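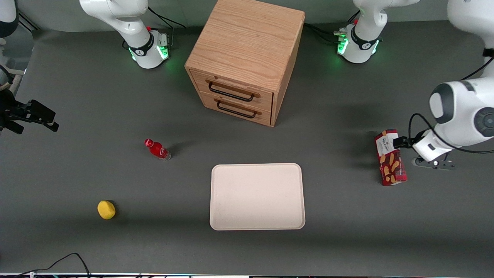

CLOLLDEN, 17 de agosto de 2023. Morais, la casa de muebles pequeños y objetos para el hogar, presenta hoy Kumley, una cajonera de sobremesa pensada para esas cosas que en todas las casas acaban viviendo encima de la mesa: las servilletas, los manteles individuales, las pilas, las velas de cumpleaños a medio gastar y, naturalmente, las galletas. La pieza tiene forma de cubo, es de roble claro con la veta bien a la vista en la tapa y lleva dos cajones, uno encima del otro; el de arriba se abre con un tirador de barra metálica negra sujeto a dos tacos de madera. Sobre una mesa gris oscuro, la madera se ve especialmente cálida, y la caja roja y blanca de galletas alargadas y doradas que está a su lado recuerda muy bien para qué empezó todo esto, que fue, sencillamente, para tener la merienda a mano.

La colección llegará a las tiendas propias de Morais en Clollden y a los puntos de venta asociados, 24 en total, y podrá encargarse también por teléfono y a través de la página web de la casa. Los clientes que reserven su cajonera antes de que empiece la venta general tendrán un descuento del 20 por ciento sobre el precio de catálogo, un pequeño agradecimiento para quienes llevan tiempo preguntándonos en el mostrador cuándo íbamos a hacer por fin un mueble así (¡y han sido muchos, y con mucha paciencia!).

Un mueble para la mesa de siempre

Kumley empezó a dibujarse en enero, en el taller de Morais, a partir de una observación bastante doméstica. La mesa de la cocina o del comedor es el mueble más usado de la casa y, al mismo tiempo, el único que casi nunca tiene cajones propios. En ella se desayuna, se hacen los deberes, se abren las cartas y se dejan las llaves, y cuando llega la hora de cenar hay que levantarlo todo y buscarle sitio en otra habitación, de donde luego cuesta muchísimo que vuelva.

«En mi casa había una lata de galletas que hacía de costurero, de botiquín y de archivo, según el día», cuenta Masaru Uchida, responsable del diseño de Kumley. «Yo le tengo mucho cariño a aquella lata y no quería sustituirla por algo frío. Quería un mueble que pudiera quedarse en la mesa mientras comemos, que mi madre pudiera abrir sin levantarse de la silla y que por detrás no fuera feo, que es una cosa en la que se piensa poco hasta que uno se sienta al otro lado».

De esa preocupación por el otro lado de la mesa viene que la trasera de Kumley esté acabada con el mismo cuidado que el frente. El cubo puede colocarse en el centro, en una esquina o algo girado hacia la persona que más lo usa, que es como solemos acabar poniéndolo todos en el taller después de probar las demás posiciones. La base lleva fieltro para que se pueda arrastrar de un comensal a otro sin rayar el tablero, y la tapa queda libre para dejar encima el frutero, las gafas o el libro que se está leyendo.

Los cajones

El cajón superior está pensado para lo de todos los días. Recomendamos guardar en él lo que se saca y se mete varias veces entre el desayuno y la cena, por ejemplo las servilletas de tela, el abridor, los sobres de infusión o un paquete de galletas empezado y bien cerrado con su pinza. El cajón inferior es para lo que pide algo más de calma: los juegos de cartas, los recibos pendientes, el hilo y las agujas, los cables del teléfono enrollados con una goma. Son consejos de taller y cada familia hará lo que quiera, como es lógico, pero a quienes han tenido en casa los primeros ejemplares les ha funcionado bien esta manera de repartir las cosas.

El tirador dio bastante más trabajo del que cabría imaginar en una pieza tan sencilla. Se probaron pomos redondos, uñeros tallados en el propio frente y hasta una cinta de cuero que quedaba preciosa y que a la segunda semana ya estaba manchada de mermelada. La barra de metal negro se impuso porque se coge igual de bien con toda la mano que con un par de dedos, y los tacos de madera que la separan del frente dejan el hueco necesario para los nudillos. Masaru Uchida insistió mucho en ese hueco. «Hay tiradores muy elegantes que te castigan cada vez que los usas», dice, «y un cajón de galletas se abre demasiadas veces al día como para eso». 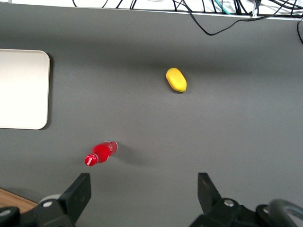 Por dentro, los cajones van sin barnizar y se entregan forrados con un papel lavable que puede cambiarse cuando se gaste. Corren sobre guías de madera, a la manera antigua, y tienen un tope que impide que se salgan del todo si se tira con entusiasmo, aunque basta con levantarlos un poco para retirarlos y sacudir las migas en el fregadero. Al principio es normal que vayan algo justos, sobre todo en cocinas donde se cuece mucho y hay vapor. Una pasada de cera de abejas en los cantos lo arregla enseguida, y por eso cada Kumley viene acompañada de una pastillita de cera envuelta en papel, que conviene guardar, cómo no, en el cajón de abajo.

Ordenar la mesa en el rato del café

Junto con la cajonera, Morais edita un cuadernillo que se entrega gratis con cada compra y que hemos titulado «La mesa despejada». Lo ha escrito el equipo de tienda con lo que ha ido aprendiendo de sus propias casas y de las conversaciones con los clientes, y propone una forma de ordenar que cabe en el rato que tarda en subir el café. Se empieza juntando todo lo que hay en la mesa en uno de los extremos. Después se va cogiendo cada cosa y se deja en la tapa del mueble, en el cajón que le corresponda o en un montón aparte para llevar a otra habitación. El cuadernillo dedica varias páginas a ese montón, que es el difícil, y lo trata con mucha comprensión.

Hay también un apartado sobre la despensa pequeña, para quienes viven en pisos con poca cocina y quieren usar Kumley como mueble de merienda. Allí se explica cómo elegir envases que se sostengan de pie, por qué las cajas de cartón altas se guardan mejor tumbadas dentro de un cajón, y cómo evitar que las galletas cojan olor cuando comparten espacio con el té o con las especias. Se añade una receta de pastas de mantequilla de la encargada de la tienda de Clollden, que nada tiene que ver con los muebles, pero que nos pareció una lástima dejar fuera.

Madera, acabados y cuidados

Todas las cajoneras se montan en el taller de Morais. El roble se escoge tabla a tabla para que la veta de la tapa siga una misma dirección, y por ese motivo no hay dos piezas iguales: algunas salen más rubias, otras tiran un poco a la miel, y con la luz de una ventana irán oscureciendo despacio con los años. A quien le preocupe ese cambio le sugerimos mover de vez en cuando lo que tenga encima, para que no quede la marca del frutero.

La limpieza diaria se hace con un paño apenas húmedo y otro seco detrás. Si cae aceite, conviene poner enseguida un papel absorbente y no frotar. Los cercos de las tazas suelen marcharse con la misma cera de los cantos, aplicada en poca cantidad y en el sentido de la veta. No recomendamos los productos con amoniaco ni las esponjas abrasivas, y rogamos encarecidamente que nadie meta los cajones en el lavavajillas, cosa que ya nos han consultado.

Para completar el conjunto, Morais pondrá a la venta los separadores Purkel, unas piezas de madera fina que encajan en el interior de los cajones y permiten hacer compartimentos a medida. Se venden sueltos y se colocan a presión, sin cola ni tornillos, de modo que pueden cambiarse de sitio cuando cambian las costumbres de la casa. La persona que cose los quitará para hacer sitio a las tijeras grandes y la que guarda infusiones querrá, probablemente, ponerlos todos.

Presentación en tienda

Quienes prefieran tocar la madera antes de decidirse podrán hacerlo en la tienda de Clollden, donde habrá una mesa montada con varias cajoneras para abrir y cerrar con toda libertad. Masaru Uchida estará allí durante la jornada de presentación para charlar con los visitantes, resolver dudas sobre el encerado y, si alguien se anima a traer una foto de su mesa tal como está, aconsejar dónde colocar el mueble. Se servirá café y habrá pastas hechas con la receta del cuadernillo. La entrada es libre y los niños son muy bienvenidos, también los que tengan los dedos pegajosos.

Sobre Morais

Morais diseña y fabrica muebles pequeños, bandejas, estantes y accesorios de madera para cocinas y comedores. Tiene su taller y su tienda principal en Clollden y mantiene un servicio de reparación para todas las piezas que llevan su sello, incluidas las de catálogos anteriores.

Los medios que deseen recibir fotografías en alta resolución, solicitar una cajonera en préstamo para reportajes de hogar o concertar una entrevista con Masaru Uchida pueden dirigirse al departamento de prensa de Morais, en la tienda de Clollden, o dejar sus datos en el formulario de contacto de la página web. Las piezas en préstamo se envían con su caja de transporte, que rogamos conservar para la devolución.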